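**Ultitia Tabletop Rehearsal Station**
Sold and supported by Hopkin. Demonstration unit at the Sistby site.

The Ultitia station is a workstation for programming and checking two-finger pick tasks in simulation before the program is loaded onto an arm. It ships as a desktop cabinet with a display, an operator controller and the Zarnano task editor installed. An arm is not included and is not needed for any of the functions listed on this page.

## Open day at Sistby

The station will be shown in operation on September 14, 2019. Entry is free. Visitors sign in at the front desk and are taken through in groups of 9. Each group has the operator controller for one full task, from approach to release, and may repeat it if the next group has not arrived.

The demonstration task is a kitchen counter with tableware on it. The operator brings a two-finger gripper up to a mug, closes on the body, lifts, and sets the mug down at a marked point. Handle grasps are supported by the editor but are not part of the demonstration.

Meenakshi Shetty runs the station and takes questions on the editor. Questions on price, delivery and service contracts go to Vibeke Juhl at the side table.

Bring your own part files if you want to see them loaded. Common mesh formats are accepted on a USB drive. Files are deleted from the demonstration unit when the group leaves.

## What the station does

- Shows the work surface from a viewpoint close to the gripper, or from a fixed overhead point
- Records the operator's motion and plays it back at full or reduced speed
- Reports contact between either finger and any object on the surface
- Varies object position, surface finish and lighting between runs
- Exports the recorded path as a plain text file

Contact reporting is on by default. It can be switched off for individual objects, which is useful when a part rests against a fixture and would otherwise flag on every run.

## What it does not do

Liquids and cloth are not modeled. Food items in the kitchen set are rigid and are meant as obstacles. Finger wear and cable drag are also outside the model, so clearances close to the arm's limits should be checked on the real cell at low speed.

## Supply

| Item | Detail |
|---|---|
| Operator controllers | 2 |
| Scene sets included | 4 |
| Delivery after order | 9 weeks |
| Power | Standard wall outlet |
| Network | Wired; needed for updates only |
| Training | On site or at Sistby |

Additional scene sets are sold separately. Sets bought for the previous cabinet will load, but surface finishes have to be reassigned by hand in the editor. A conversion tool is planned for March.

Existing owners who want the current contact module can have the cabinet upgraded at Sistby. Remove personal task files first and pack the controllers in the same carton.

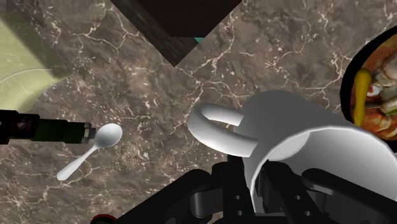 *Reading time: 3 min*

Kitchen set, close viewpoint, with the two fingers near the body of the mug. The marble finish can be exchanged for any other surface in the editor.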